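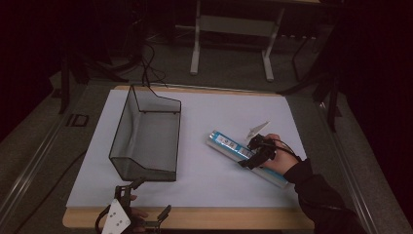 Smoky see-through bin, empty, on the white board.

ok gelatin plate printing thread, as promised to the three people who asked. typing this between batches so bear with me

What I'm making: backgrounds for folded cards. Two colors, one leaf layer, then a ghost print off whatever's left on the plate. I have a stupid number of envelopes to match (961, don't ask, it was a closeout) so speed matters more than perfection here

Plate first. Mine's homemade, unflavored gelatin + glycerin, poured in a baking tray. Drag a strip of newspaper across the top while it's still liquid or you'll get bubbles and every single bubble prints as a little moon. I have printed a lot of little moons

Haiyan Yan asked if store bought plates are better. Flatter, yes. Last longer, yes. But I gouged my last one with a palm knife in the first week and cried. Homemade you just melt down and re-pour

Paint. Cheap craft acrylic, three small dots, NOT a puddle. If the brayer sounds like tape being peeled you have the right amount. If it slides around silently, too much, roll some off on scrap and keep the scrap!! the scrap is half the time nicer than the print

Leaves: fresh not crispy. Crispy ones crumble into the paint and then you're picking at your plate with tweezers at 11pm. Fern good. Geranium very good. Rosemary looks like a comb, would not reccommend

Vein side down. I always forget. Every time.

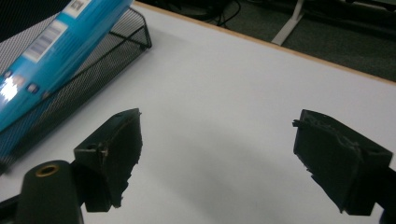 The ghost print is the one I actually send people. Pull your first print with the leaf on, lift the leaf off, then lay a fresh sheet on what's left and press slow with the flat of your hand. Count to 20 and peel from a corner. You want the background to come out barely there, like the soft gray shadow down on that white table, no hard edge anywhere. If you can see a line where it starts you used too much black. And if your edges come up rough and ragged like the pad on the left there, paint was already drying, so work faster or put a drop of retarder in

Someone will say mist the paper. I've tried it. Works ok on thick stuff, on thin card it buckles and sticks and takes a bite out of the plate

Paper: smooth cardstock, middling weight. The toothy watercolor kind drinks the paint and you lose all the veins. Catarina Fonseca swears by old sheet music and hers look gorgeous but I can't bring myself to cut up sheet music

Color combos that worked this week
teal under mustard
brick under pale pink
navy under plain white (best one, looks like frost)

Combo that did not work: green under red. Mud. Just mud. Made 9 before I admitted it

Drying. Hang them, don't stack. I stacked in February and peeled apart one solid brick of cards. Line across the bathroom, mini clothespins, done. Then under a heavy book overnight bc they will curl

Oh and cleaning the plate, baby oil and a paper towel. No scrubbing. Dish soap after or your next layer beads up and goes spotty, tho the spotty is kind of nice if you're doing rain

Q from Glória: can you stamp over the top? Yes but let it cure a full day and use a permanant ink. Dye ink just sits on the acrylic and smears all over your thumb

Next batch Tuesday, going to try cut stencils instead of leaves. Freezer paper if I can find where I put it. Will post the bad ones too

timer just went, got prints to pull, back later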